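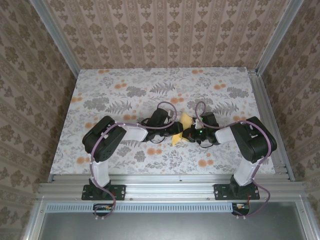

Folding a cloth takes a person a few seconds and no thought. Getting a pair of robot arms to do it takes examples, and at Brundden the examples are made one at a time.

The company's workshop in Trikberg has been collecting them since the winter. An operator sits out of reach of the arms and moves a pair of hand controls. The arms copy each motion while the cameras and joint sensors record. One attempt, start to finish, is called an episode. By the middle of May the team had 2972 of them on disk.

Not all will be used. A reviewer watches every episode at double speed and marks it keep, trim or drop. So far 1712 have been kept for the cloth task. The usual reasons for dropping one are a gripper that closes on nothing, a long pause while the operator thinks, or a fold that gets redone halfway through. Some labs keep their mistakes and label them. Brundden plans to try that later in the year.

The backgrounds get changed as well. Table coverings and wallpaper are swapped between batches, and the busier patterns are there on purpose. A model trained only over a plain white surface tends to lose track of the cloth when it is moved to somebody's kitchen.

Operators work two-hour shifts with a break in the middle. Most need a few days before their episodes start passing review. The hard part is the handoff, when both grippers are on the fabric and one has to let go. Pull too early and the corner slips.

The training software, Wonia, was written in-house. Its first version learned from 600 episodes and could manage a small towel laid flat, but did poorly with anything crumpled. The next one will start from 1000 crumpled cloths, and recording for that set is still going on.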